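Speaker notes – woven checks and printed cottons, how the dye gets there
Gredthorpe textile evening, 2021-06-28

Slide 1. Title only. Wait for the doors to shut.

Slide 2. Define terms. Gingham is yarn-dyed: the colour is in the thread before weaving. A print is coloured after weaving, on one face.

Slide 3. Why three tones appear from two yarns. Blue warp over blue weft gives the full shade. White over white gives white. Blue over white gives the middle tone. Say this slowly, people lose it here.

Slide 4. Two views of a checked cloth in use, curtains behind. Leave up for 30 seconds.

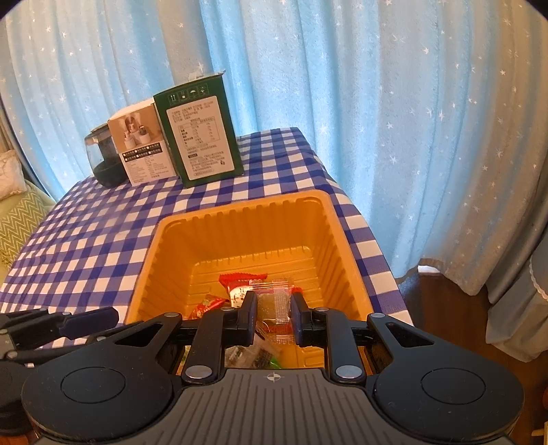
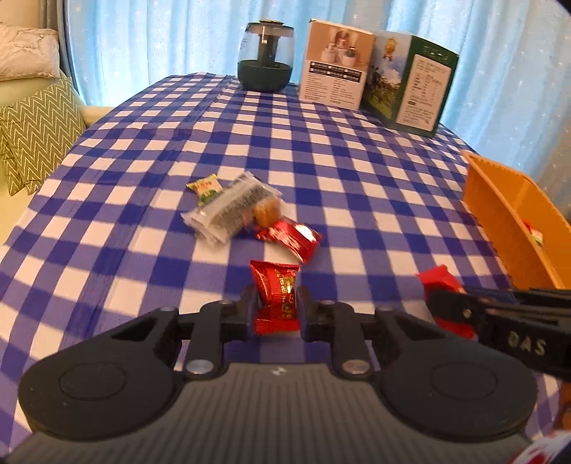
At the Rurville run-through Ronja Sjöberg objected that the middle tone is a mixture and should not be called a third colour at all. Accept the point. Say 'tone' throughout and correct the handout.

Slide 5. Test for yarn-dyed cloth. Turn it over. If both faces match, it is probably woven. Pull one thread from a cut edge – an even colour along its length settles it.

Slide 6. Shrinkage. My sample was 741 mm along the warp before washing. Read the second figure off the card, then pass the cloth round. Squares turn into slight oblongs when warp and weft shrink unequally.

Slide 7. Fold creases. Iron damp, from the wrong side, along the warp. Old creases may hold a paler line where dye has rubbed off.

Slide 8. Questions. Vidar Åberg has the microphone. Collect the samples before the break.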